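The Dish Test

At Ferraro, the kitchen is where grippers go to be found out. The company builds control software for two-armed robots, and before it recommends a gripper to a customer it puts the thing in front of a sink with somebody's lunch dishes.

Annunziata Morelli has run the kitchen bench in Otstead since February. She worked on packing lines before that and still thinks like it. "A box is a box," she says. "A bowl has a lip, a curve and a shiny side, and the spoon on top of it is another problem again."

This spring she compared two sets of fingers. The Plallis set is long and narrow. The Kistetov set is shorter and has a softer pad. Each was run through 400 attempts at the same jobs, which included lifting a bowl by its rim, taking a spoon off a bowl and picking up a plate that is lying flat.

The bowls were the easy part. Both sets closed on a rim well, provided the arm came in at a decent angle. If it came in too low, the finger tips hit the counter and the bowl slid back instead of going up.

Flat plates were harder. The shorter fingers had trouble getting under the edge, and Morelli's team ended up pulling plates to the front of the counter so that part of the rim stuck out over the drop. It added 3 seconds to every plate, and she kept it.

Spoons split the two sets most clearly. The Plallis fingers got hold of thin handles more often, but a handle gripped near its end tended to swing. The softer Kistetov pads held it still once they had it – getting it was the trouble.

Cameras took up more of the spring than anyone had planned. A view from head height covers the counter and the sink together, but an arm reaching across can hide the dish it is reaching for. Wrist cameras see the rim up close and lose it in the last inch or so. Morelli uses both and lets the controller decide which to trust, a method that took 40 days to tune and still gets confused by glare off polished steel.

The full log came to 853 attempts, counting the reruns after a controller update. Her report recommends the Plallis fingers for cutlery and the Kistetov pads for anything that might chip.

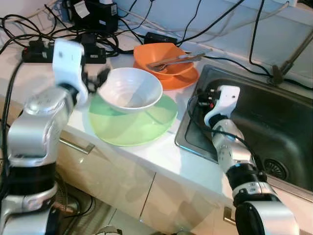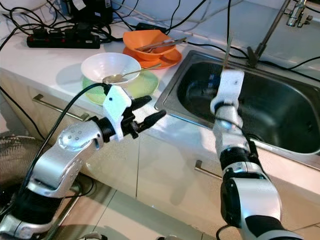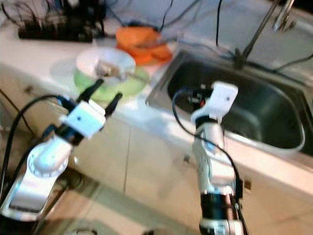

Two arms at the sink, with the bowls on the counter.

Can one gripper handle a whole load of dishes?

It can handle most of it, slowly. A single set of fingers will move bowls, cups and many utensils, but flat plates usually need a second arm to steady or tip them. For a kitchen job, Morelli would choose the fingers for the hardest item on the list and accept a slower pace on the rest.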